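Template Notes: Cutting Nets for the Tekurmont Ring

3/21/19

The Tekurmont ring is a closed loop of tetrahedra joined along opposite edges, folded from a single strip of equilateral triangles. It turns through its own center without tearing if the hinges are creased in both directions before any glue is applied. Eight tetrahedra is the usual count. Six will also close, but the hole shrinks to a point and the faces bind.

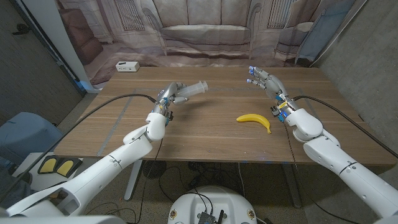 Syringe in the left hand, over the table.

Print the net at 80 percent on letter paper. Stock of 200 gsm holds an edge well — anything heavier cracks at the hinge. Score every line with a dry ballpoint before cutting. Mountain folds are solid on the sheet and valley folds are dashed. The tabs on the Hillberg version were 2 mm too narrow, and Janelle Evangelista has redrawn them.
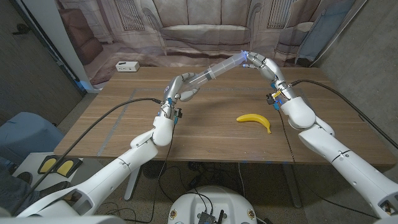 Clear syringe barrel held at an angle between two hands.

Glue the tabs in the order they are numbered and leave the last pair open until the rest have set. Check rotation first. If one hinge sticks, crease it again toward the printed side. The final joint takes tape on both faces.

Corrected nets replace sheet 619 in the Badavon set. The Etim net, a ring of ten, follows in June.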